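4. Planning and Budgeting the Equipment

4.1 What had to be decided before purchase

Most papers on table-top manipulation list the hardware in one short paragraph and go on to the method. We give it more space, as the questions we receive from other groups are mainly about money and floor space. The plan in this section was made for the Athumani project, in which a pair of arms learns to set and clear a single meal place. It was written by Dexter Escobedo in April, before any order was signed, and was revised two times after that.

The first question was the size of the station. A larger table allows more objects, but it also needs longer arms, and the price of an arm grows quickly with its reach. We decided to start from the task. A cafeteria tray, a plate, a cup, a fork and one or two personal items such as a book must all fit inside the area that both grippers can reach. From this we took the size of the table top, then the reach, and only then did we ask for offers.

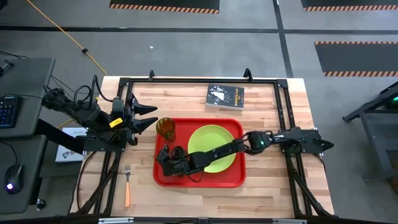 The second question was whether to buy a complete station or to build one from parts. We received an offer for a complete station from Trastow and separate offers for arms from Mero and Widon. The complete station had the lower risk, but its table could not be changed by the user, and every later change would have to pass through the supplier. We chose separate arms on an aluminum frame. The frame is simple to cut and to extend, and when an arm must be moved by a small distance, two people can do it in one afternoon.

The choice has a cost that we did not see at first. With separate parts, nobody but the buyer is responsible for the cables. We had reserved nothing for cable supports, spare connectors and power distribution. In the revised plan these items have their own line of 375 dollars per station, and we would advise other groups not to make it smaller.

4.2 Recurring costs

The purchase price is paid once, so it is easy to discuss. The recurring costs are more difficult, and here our first plan was weak. We divide them into three groups: wear parts, task objects, and operator time.

Wear parts are mostly gripper fingers and the small cameras near the wrist. Tasks in which two grippers work close together over the same tray are hard on both. When one arm passes an object to the other, the fingers can meet each other or the tray rim, and small errors in calibration are paid for in broken tips. We therefore planned the stock of fingers by the number of recorded episodes and not by the month. The plan foresees one new pair for every 400 episodes in handover tasks and keeps the same pair longer in simple picking tasks.

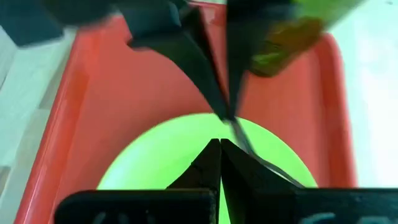
Task objects are cheap, and for this reason they are often forgotten. Trays, plates and cups become scratched, and a scratched surface looks different to the camera. If the same model is no longer sold after half a year, the old and the new recordings do not match well. We bought all objects in one order, with enough copies for the full project, and spent 300 dollars on them. Books were bought second-hand -- their condition is not important for our task, only their size and weight.

Operator time is the largest of the three. We planned for almost 2,000 episodes in the first phase. The time for one episode is short, but the time between episodes is not: the objects must be put back, the arms must return to the start position, and the operator must check that the recording was saved. In our first budget only the episode itself was counted. The revised budget counts the full cycle, and this changed the total more than any decision about the arms.

It also changed our view on the number of stations. A second station looks expensive on paper, but one operator can reset one table while the other is recording. We compared this with a longer project on a single station, including the rent of the room. The difference was small enough that we kept one station for the first phase and left floor space for another.

Figure 3 gives a view over the table from the wrist of one arm, with the tray and plate in use. The mounting parts at the table edge are included in the frame line of the budget; the floor mats are paid from the room budget and do not appear in our totals. 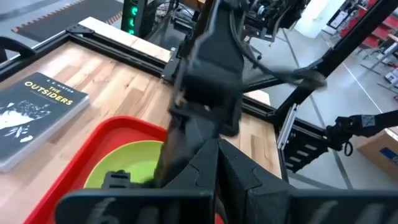
Figure 3. Work at the station during the place-setting task, seen from a wrist camera. A second arm reaches down to the plate.

4.3 Limits of the plan

The plan was made for one laboratory and one kind of task. Groups that work with liquids or with heavier objects will need other grippers, and their wear costs will be different from ours. We also had the floor space already available. Where a room must be prepared first, this work should be ordered before the arms, as the arms may arrive earlier than the room is ready. Prices from the three suppliers were valid only for a short time, and for this reason we do not print them here.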